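Cleaning Up After the Glue-Up

I finally got the mat I should have bought two years ago. It's brown, flat, large enough to cover most of the work area, and it goes straight down on the tile. Before this I was using flattened cardboard boxes, which soak up everything and slide when you lean on them. I went through a lot of cardboard.

Most of what I make these days is small. Plant stakes, drawer dividers, little frames for the seed trays, that kind of thing. It all starts with light-colored sticks that I buy in bundles from Hollis, the lumber place out past the car wash. They sell them in bundles of 14, and there's usually one in the bundle with a bend in it. I use that one for stirring.

None of this needs a real shop. I have a tiled floor, a mat, and a shelf. What it does need is a cleaning routine, and I was bad at that for a long time. I would finish something in the evening, leave it all where it was, and find dried glue on everything the next day. Ching-wen Poon, who lives downstairs and does bookbinding, finally told me to wipe as I go. She keeps a damp cloth next to her the whole time she works. I started doing the same and it has cut my cleanup down to a few minutes.

Here is how I do it now.

I lay the mat out first and check that it's flat. The tile seams underneath don't matter much, but a fold in the mat does. A fold will hold water, and if a piece sits on it overnight the wet spot leaves a mark on the wood.

Then I get the containers out. One is a shallow white tray with a raised rim, for whatever I'm working on. The other is a pink plastic bin. The tray came from a Hanomar store that was closing, and the bin has been in my family so long that I don't know where it's from. It has held potatoes, wet swimsuits, and at one point a turtle. Now it takes the trash and offcuts, and I like to start with it empty.

The cloths are blue. I bought a pack from Cundico and I've been happy with them. They don't leave lint, and they go through the washer fine as long as you skip the softener. I tried paper towels for a while and they fell apart on anything with a rough edge. I also tried cutting up old T-shirts, which works, but the thin ones get soaked in no time.

For water I use a spray bottle on the lowest setting. You want drops, and only a few of them. The first time I did it I poured from a cup, and it ran off the mat and into the seams between the tiles. Now I put a light spray on the mat, bunch the cloth up in the middle, and wipe toward myself. Bunching it works better than folding it flat. It's easier to hold on to and you can turn it over when one side gets dirty.
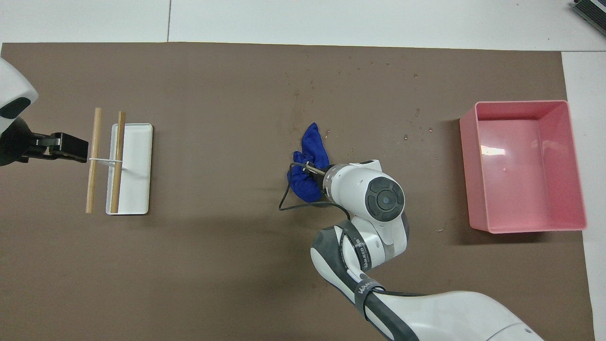
The order matters a little. I do the mat before I do the tray, because the tray gets moved around and picks up whatever is under it. Any sticks go off to the left while I'm wiping the rest. If I leave them in the middle I end up lifting them four or five times, and I usually drop one.

Dried glue is a separate problem. Water alone won't take it off. I let a wet cloth sit on the spot while I do something else, then scrape it with an old plastic card. I used sandpaper on it once, 100 grit, and it scratched the mat. Don't do that. I had 600 grit in the drawer too and that might have been gentler, but I haven't tested it and I don't plan to.

The other thing I've changed is where the cloths go when I'm done. I used to drop them in the bin with the offcuts and then forget about them. Wet cloth and sawdust in a closed space will smell by the weekend. They get hung over the tub now, and the bin gets emptied the same night. I missed it once in December when we had people over, and I had to wash the bin out twice.

I still need a better place to store the mat. Rolled up, it's too long for the closet, and if I stand it in the corner it slowly leans over and falls - usually at night. Himside makes a wall hook that might hold it, but the reviews are mixed and I don't want to drill into the plaster for something that may not work. For now it's lying under the bed.

Next up is a set of plant stakes for Ching-wen's balcony. She wants them short, with flat tops so she can write on them. I have most of a bundle left, so I'll probably start cutting on Thursday.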